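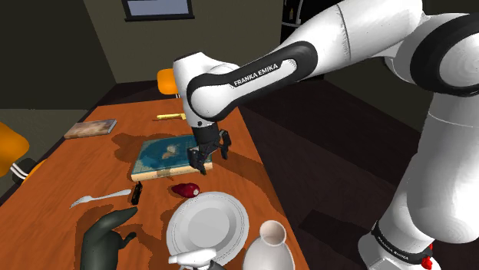 4. Setting up your Henlow tabletop radio

4.1 Pick a spot. A dining table will do, or a shelf, or any flat surface you were hoping to keep clear. Leave a hand's width behind the radio for the cord and the antenna.

4.2 Plug the power cord into the back of the radio first, then into the wall. The display shows dashes. They mean the radio is thinking.

4.3 Pull the antenna all the way out. All the way. Most calls to our help line end at this step.

4.4 Hold SCAN for 2 seconds and let go. The scan takes up to 30 seconds and sounds terrible throughout.

Note: If the scan finds no stations, move the radio closer to a window and try again. Shaking it has been tested and does not help.

4.5 Set the clock with the TIME knob. The knob turns both ways, so if you sail past your hour you don't have to go around again. Owners of the older Willberg model may need a moment to take this in.

4.6 To save a station, hold any numbered button until you hear a beep. Whatever was saved there before is gone, including your spouse's favorite.

CAUTION: Do not set drinks on top of the radio. It is warm and flat up there and it looks like a coaster. It is the speaker.

Error 351: the clock has lost its settings. Unplug the radio, wait 30 seconds, and go back to step 4.2.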